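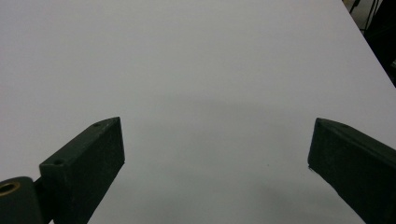
二層目はもう一晩置いたほうがいい、とタネル・エルソイ。朝八時の電話で、こちらが膜厚の数字を読み上げる前にそう言われた。ニカワの濃度には触れなかった。

火曜。銅版の試し刷り、四枚目まで。グランドはフォルナリの硬質、腐蝕は塩化第二鉄。線の立ち上がりは三枚目が最良で、四枚目は右下に発泡のむらが残った。版の縁の面取りをやり直す。紙はグディアの厚手に替えたが、湿しの時間が足りず、プレートマークの角が浅い。

ボジェナ・ウルバンチクから個展の作品リストの催促。番号は833から始めると決まっている。寸法はイメージサイズと紙寸の両方を記すこと。 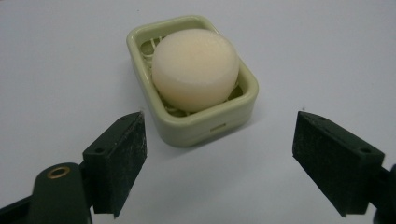 夜の作業

アクアチントの粒度を400に統一。松脂の加熱は版の裏から、中央を最後にする。冷めるまでに階調表を書き直し、五段階を七段階に増やした。最も暗い段は線と干渉するので、次回は腐蝕を二回に分け、

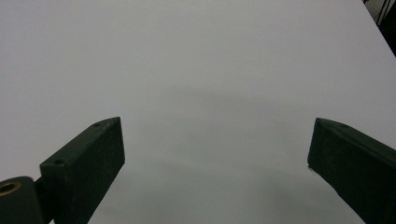

一回目の後で止めニスを引く。引く範囲は下図の鉛筆線より内側二ミリ。インクはオルトゥーニョの黒に焼き油を少量。ブレトベルクの展示室は照度が低いため、拭き取りは弱めで試す。額装の見積もりは未着。

コメント(3)

ハティジェ:硬質グランドの焼き付け温度も書いてください。

フェルハト・アージャ:番号833からというのは、前回の続きですか。

シベル:七段階は刷りで潰れませんか。うちでは六が限度でした。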